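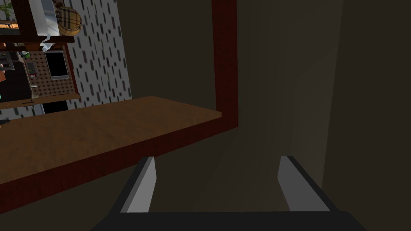
August, notebook, review room 2

Bundgaard matter, billing audit side. Picking up from the last entry. Sille Holst has the transcript work and I have the claims sample, so this only covers the sample.

8:40. Loaded the second export from the clinic's billing system. 692 claim lines, all for the Lemstead office, all with the longer visit code the government letter complains about. The first export had the same date range but was missing the rendering provider field, so I moved it to the "superseded" folder and put a note in the log. Please don't delete it. We have to be able to show what we received and when.

9:15. Pulled the sample. 125 lines, random draw, seed number written on the inside cover of the binder and also in the log. Meirion Ellis asked why we didn't just use the government's own sample. We will look at theirs too, but their draw was taken from a list we haven't seen, and I'd like our own number before I read theirs. He is fine with that as long as both go to the expert in one package.

10:30. Started matching lines to charts. Columns I'm using, same order as the Flastdale case so the old macros work:

line number, patient initials, date of service, code billed, code supported, minutes documented, signer, comment

Rule for "code supported": go by what is in the chart only. If the chart has no time and the decision-making section is blank, mark it unsupported and move on. Don't fill in from the appointment calendar. The calendar goes in the comment column if it helps, and counsel can decide what to do with it.

12:10. First problem. 18 of the charts open with a signature date later than the claim date. Looked bad until I compared the audit trail. The clinic moved to new records software that spring and the conversion stamped the migration date over the original signature on anything still open. The original date survives in the audit trail, two screens down, under "history." I checked four by hand and all four had been signed before the claim went out. The other fourteen still need checking. Asked the clinic's office manager for a written statement on the conversion and for the vendor's release notes, if they kept them.

Note for whoever drafts: don't write "backdated" anywhere, including in emails about why it isn't backdating. Use "migration date."

1:45. Second problem, smaller. 7 lines were billed under the physician but the note was written by the nurse practitioner. Could be allowed under the supervision rules if the physician was in the office that day. Need the schedule and badge records. Put a yellow flag on each and left "code supported" empty for now. These shouldn't be counted either way in any draft total until we know.

2:30. Call with Meirion. He wants a running error rate by tomorrow. I told him the rate means very little with the migration charts half checked, and he agreed to wait until those are done. He also asked that nobody send partial spreadsheets to the client. All questions to the client go through him from here on, including the one I sent this morning, which I've forwarded to him with the time.

3:20. Sille came by with a page from the former biller's interview. The biller says the long visit code was the default in the template and staff had to change it by hand for short visits. That fits what I'm seeing: the overcoded lines bunch up on busy mornings, mostly routine follow-ups. Asked her for the template settings as they stood before the conversion. If there's a screenshot or training handout from that time it would be worth more than the interview.

4:50. Stopping. Chart matching is done through line 61 of the sample. Binder is on the second shelf, laptop is back in the cabinet. The review database at Estaton goes down for maintenance tonight, so save locally to the encrypted drive if you work late and upload in the morning.

To do:
finish the fourteen audit trail checks
schedule and badge records for the yellow flags
template settings, ask again
second reader for lines 1 to 61, Sille if she has time
log the time of the call with Meirion, mark it privileged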